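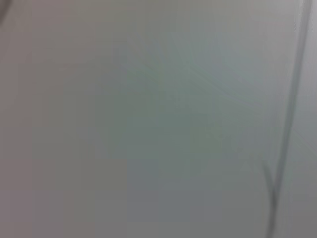

Yaneth Arboleda says the hardest part of the job is the matte gray panels, and that anyone applying should hear this before the pay rate. Her point is that faint marks on a pale surface show only at a low angle, and a new finisher will miss them for the first few weeks.

Surface Finisher, Panels and Worktops
Nulska, Building 2, day shift

Nulska makes wall panels and tabletops for offices, clinics and schools. We are hiring one full-time surface finisher for the final inspection bay. The position reports to Hendrik Wouters.

Duties
Inspect coated sheets under side lighting for streaks, smudges, creases and uneven color.
Sand, wipe and recoat sheets that fail, or mark them for scrap.
Compare each batch with the master sample. Pale grays drift toward pink or green between batches, and the drift must be recorded on the batch card.
Pack passed sheets face to face with a foam layer.
Clean the bay at the end of the shift.

The bay handles nearly 200 sheets per shift. Most belong to the Gumance range, which has a matte coat and cannot be polished after curing. Marks found late mean a full recoat – there is no spot repair for this finish.

Requirements
One year of work in painting, coating, cabinet making or print inspection.
Normal color vision, tested on site.
Able to lift 94 pounds with a second person.
Able to read a batch card and write a short defect note in English.

Experience with spray equipment is useful but not required. Training on the Brouwer gloss meter is given in the first two weeks.

Hours and pay
Monday to Friday, 6:30 a.m. to 3:00 p.m., with a half-hour unpaid lunch. Pay is hourly and depends on experience. Gloves, masks and safety shoes are supplied.

How to apply
Send a resume and the name of one former supervisor to Toon Prins at the Building 2 office, quoting job number 257. Applicants on the short list will do a paid two-hour trial in the bay in July.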